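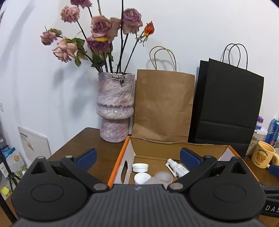
**Thérèse McIntyre**

Irkamance is looking for people to help repeat a set of packing tests that we stopped in February because of a fault in the hand-held grippers. The work is paid, done at a table in our Vikbridge rooms, and needs no technical background. Applications close 20 May 2018.

## What went wrong

In the February sessions, people used a hand-held gripper to put small household items into open cardboard boxes: spray bottles, screw caps, cups, that kind of thing. The recordings were meant to train the arm on the Cormier packing station.

During the fourth week one gripper failed to open when the operator released the trigger. It closed again a moment later and caught the side of her thumb while she was holding a cap for it. She had a bruise and a small cut, and was back at work the next day. We stopped all sessions that afternoon.

Issa Daher took the gripper apart and found that a pivot screw had backed out far enough for the finger to bind against its bracket. When it came loose it snapped shut on the return spring. He then checked the rest of the set and found the same wear, at an earlier stage, in 4 more units. Our inspection sheet asked about the pads and the trigger. It did not mention the pivot screws, and it should have.

There was a second problem. A binding finger closes late, so the recordings made with those units are off in timing. When they were loaded on the packing station, the arm squeezed soft cups before it had lined up with them and dropped 31 items in one morning. Out of 575 recordings from that period we are keeping none.

## What has changed

- The pivot screws are now locked in place and checked before every session, with the result written down.
- The return spring is weaker. A full close on a fingertip is uncomfortable but does not break skin.
- You will never be asked to hold an item for the gripper. Items are set out on the table before you start.
- Anyone in the room can stop a session. You are paid for the full session if that happens.

Aidan Duggan from Manov, who had no part in the original design, reviewed the changes. You can ask for a copy of his report before you decide.

## What you would do

Each session lasts two hours with a break in the middle. You pick up items with the gripper, place them in a box, take them out and start over. Some tables are clear and some have ordinary clutter on them, such as bags, mugs or a vase. Please leave the clutter where it is.

We also want to hear about anything that feels wrong: a stiff finger, a click, a pad that slips. Several people noticed stiffness in February and assumed it was normal. There will be a form at each table, and Lauri Saarela will collect them at the end of the day.

We need roughly 200 sessions in total. Most people will do three or four.

## Who can apply

You must be 18 or older and able to squeeze a trigger with either hand for a few minutes at a time. Left-handed people are especially welcome, as we had very few last time. If you have a wrist or hand injury, please wait until it has healed. People who took part in February may apply again.

## How to apply

Write to Brittany Campbell at the Irkamance front desk with your name, which hand you use, and the mornings or afternoons you are free. Evening sessions are not available. She will reply with the consent form and a start time. Bring closed shoes, and take off rings and bracelets before you come in.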